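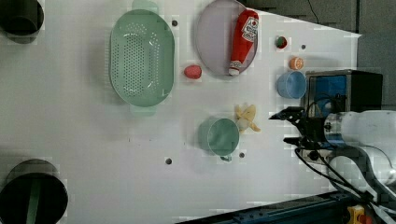 The toy and kitchen table at our Galtura swap room opens again on Wednesday, October 5, 2022, and this time we want to ask families for play kitchen things most of all. In April we had many dolls and puzzles, but the cooking corner was finished in the first hour. Children like it very much when real kitchen items stand together with toy food. A green oval colander with a handle at each end can be a sink, a boat or a hat for a bear, and a plate with a ketchup bottle on it already makes a restaurant. So please look also in your own kitchen drawers, and don't bring only what is sold as a toy.

What we can take: plates and cups of plastic or metal, colanders, bowls, wooden spoons, small pans, and toy fruit and vegetables of any kind. Single pieces are welcome. If you have one orange left from a set which was lost years ago, somebody else has maybe the rest of the salad. Empty food bottles are fine when they are washed well and the cap closes tight.

What we can't take: glass, knives, anything with a crack, and toys with a battery door that does not close. Toy food smaller than a walnut goes in the box for older children, so please keep it in a separate bag.

The drop-off is in the Partanen building, ground floor, second door after the stairs. The shelves there hold up to 200 items, and when they are full we must close the list. You get one paper ticket for each item you bring, and you can use the tickets the same day or keep them for the next swap. Tickets from April are still good, also the yellow ones.

Please wash everything at home. We have only one small sink, and last time the line for it reached to the coat hooks. Warm water and normal dish soap is enough. For the holes in a colander, an old toothbrush works better than a sponge.

Parking is behind the Genberg bakery for 60 minutes, and you must put a parking disc in the window.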